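Mottenschutz im Kleiderschrank: was bei uns hilft und was nur gut riecht

Kleidermotten haben einen teuren Geschmack. Den Polyesterpullover aus dem Sonderangebot lassen sie liegen, den Kaschmirschal der Schwiegermutter finden sie im Dunkeln.

Erst putzen, dann duften
Wer Lavendelsäckchen in einen befallenen Schrank hängt, hat hinterher befallene Wolle mit Lavendelnote. Also alles raus, Böden und Ritzen gründlich aussaugen, besonders die Löcher für die Regalstifte. Den Staubsaugerbeutel gleich in die Mülltonne draußen. Danach die Flächen mit Essigwasser abwischen und den Schrank offen trocknen lassen.

Kälte
Wollsachen in einen Gefrierbeutel, Luft herausdrücken, eine Woche ins Gefrierfach. Drita Trajkovski schwört auf zwei Durchgänge mit einem Tag Pause dazwischen. Bitte beschriften, ein gefrorener Handschuh sieht einem Hähnchenschenkel ähnlicher, als man denkt.

Zedernholz
Riecht nach ein paar Monaten nach nichts mehr. Mit feinem Schleifpapier anrauen, dann geht es wieder eine Weile. Zedernöl nachträufeln geht auch, aber das Holz erst einziehen lassen, sonst hat der Pullover einen Fleck, und zwar für immer.

Duftsäckchen selbst füllen
24 Gramm getrockneter Lavendel reichen für ein Säckchen. Dazu ein paar Nelken und etwas getrocknete Zitronenschale. Jeden September neu füllen, oder wenn man beim Schnuppern nur noch Heu riecht. Ätherische Öle nie direkt auf Stoff geben und von Katzen fernhalten, die vertragen sie schlecht.

Klebefallen
Fangen nur die Männchen. Die Larven fressen derweil ungestört weiter. Als Anzeiger sind die Dinger trotzdem brauchbar: Klebt etwas dran, zurück zum ersten Absatz.

Mottenkugeln von früher
Wer noch eine Dose vom Großvater hat: zur Schadstoffsammlung damit. Ihors Mantel roch nach einem Winter in Kugeln so, dass er in der Straßenbahn immer einen Sitzplatz bekam.
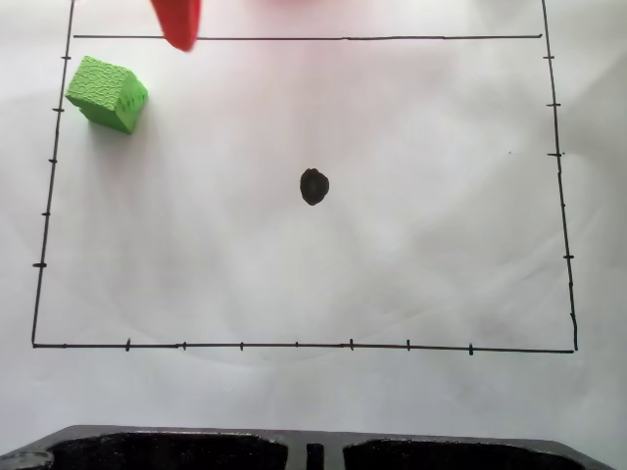 Haushaltsgruppe im Nachbarschaftsverein Stikow
Textilpflege und Vorrat: Marichka Zhuravel, Ihor Harasym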